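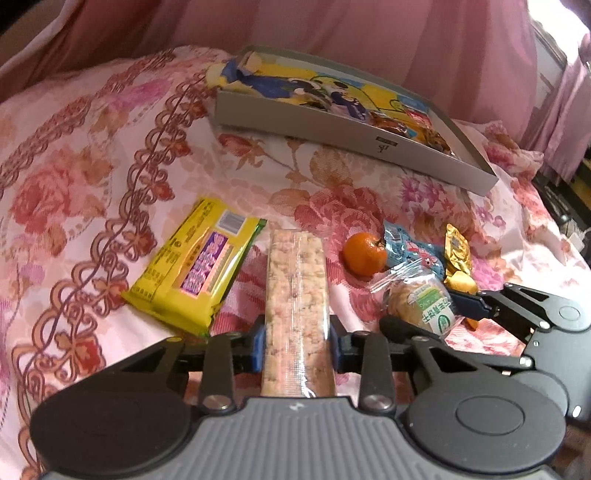

CONSOMMATION - DOSSIER - Emballage alimentaire

Sous le film, le riz soufflé

Une barre de céréales soufflées pèse peu et occupe beaucoup de place. Sa densité apparente est faible, sa structure est ouverte et sa surface développée est considérable au regard de sa masse. Ces trois caractéristiques expliquent l'essentiel de ce qui se joue dans son emballage, un simple film transparent serti aux deux bouts. Le produit craint l'humidité avant de craindre les microbes. Quand l'eau y pénètre, la barre reste le plus souvent consommable, mais elle ne croque plus.

Le grain de riz, chauffé sous pression puis brutalement détendu, voit son eau interne se vaporiser et son amidon gonfler. Il en sort une mousse solide, figée à l'état vitreux. Tant que cet état se maintient, la paroi des alvéoles casse net sous la dent. Au-delà d'un certain seuil d'hydratation, l'amidon devient caoutchouteux et la rupture se fait molle. Le liant, en général un sirop de glucose ou de maltose, complique l'affaire : il est lui-même hygroscopique et distribue l'eau captée à l'ensemble de la barre.

Jeanie Kinnear a passé une partie de sa carrière à mesurer ce basculement. Ingénieure matériaux chez Rerkow, un laboratoire d'essais sous contrat, elle travaille sur des éprouvettes découpées dans les films du commerce. « On me parle toujours de la perméabilité du film, en grammes par mètre carré et par jour. C'est une donnée utile, mais elle est mesurée à plat, sur un film neuf. Un sachet a des plis, une soudure dorsale et deux extrémités. Dans la plupart des lots que je refuse, la fuite est au sertissage. »

Le sertissage désigne les stries parallèles pressées à chaud aux extrémités du sachet. Le relief augmente la surface de contact entre les deux couches et répartit l'effort d'arrachement. Il crée aussi des canaux, si la température des mâchoires est trop basse ou si un fragment de grain vient se loger dans la zone de soudure. Avec le riz soufflé, qui s'effrite volontiers, le second cas est courant. Sur une campagne achevée en juillet, Rerkow a contrôlé 2566 sachets par immersion sous vide partiel. Les lots défectueux provenaient presque tous de lignes où l'aspiration des miettes était placée trop en amont des mâchoires.

Le choix de la transparence a un coût. Le polypropylène biorienté nu arrête convenablement la vapeur d'eau, beaucoup moins l'oxygène, et pas du tout la lumière. Une métallisation sous vide corrige les trois points à la fois, mais supprime la vue sur le produit. Pour une barre pauvre en matière grasse, l'arbitrage est défendable. Pour un biscuit doré au beurre ou à l'huile, vendu lui aussi à l'unité sous film clair, il l'est moins : l'oxydation des lipides est accélérée par l'éclairage du rayon, et le goût de rance apparaît avant toute altération visible.

Bülent Dönmez achète des films pour Sezer, conditionneur à façon. Il tient le raisonnement inverse. « Le client veut voir les grains de couleur. Si je lui propose un film opaque, il part ailleurs. Je joue donc sur l'épaisseur et sur la durée de vie affichée. » Son film courant fait 20 micromètres. Une version plus épaisse existe au catalogue du fournisseur, Driltov, mais elle se plie mal au conformateur et impose de ralentir la machine. La cadence retenue est de 200 sachets par minute - au-delà, le temps de contact des mâchoires ne suffit plus.

Reste la fin de vie. L'emballage individuel multiplie la quantité de film par portion, et un assortiment de confiseries laisse un tas de petites pièces légères que les trieurs optiques identifient mal. Le film monomatériau est en principe recyclable. En pratique, sa taille le fait souvent passer à travers les cribles. Erkard, fabricant de machines, teste une bande prédécoupée qui resterait solidaire du sachet après ouverture, afin d'éviter au moins le fragment détaché. Les essais portent sur 3 formats.

Chez soi, les précautions sont brèves. Une barre entamée se conserve dans une boîte hermétique, à l'écart des fruits frais, qui transpirent : une mandarine rangée avec des biscuits ouverts suffit à relever l'humidité d'une boîte fermée. Les sachets intacts supportent le voisinage sans dommage, à condition de ne pas les comprimer. Une barre ramollie se récupère en partie par un passage au four doux, suivi d'un refroidissement complet à l'air sec. Le liant durcit de nouveau en refroidissant ; les grains écrasés, eux, ne reprennent pas leur volume.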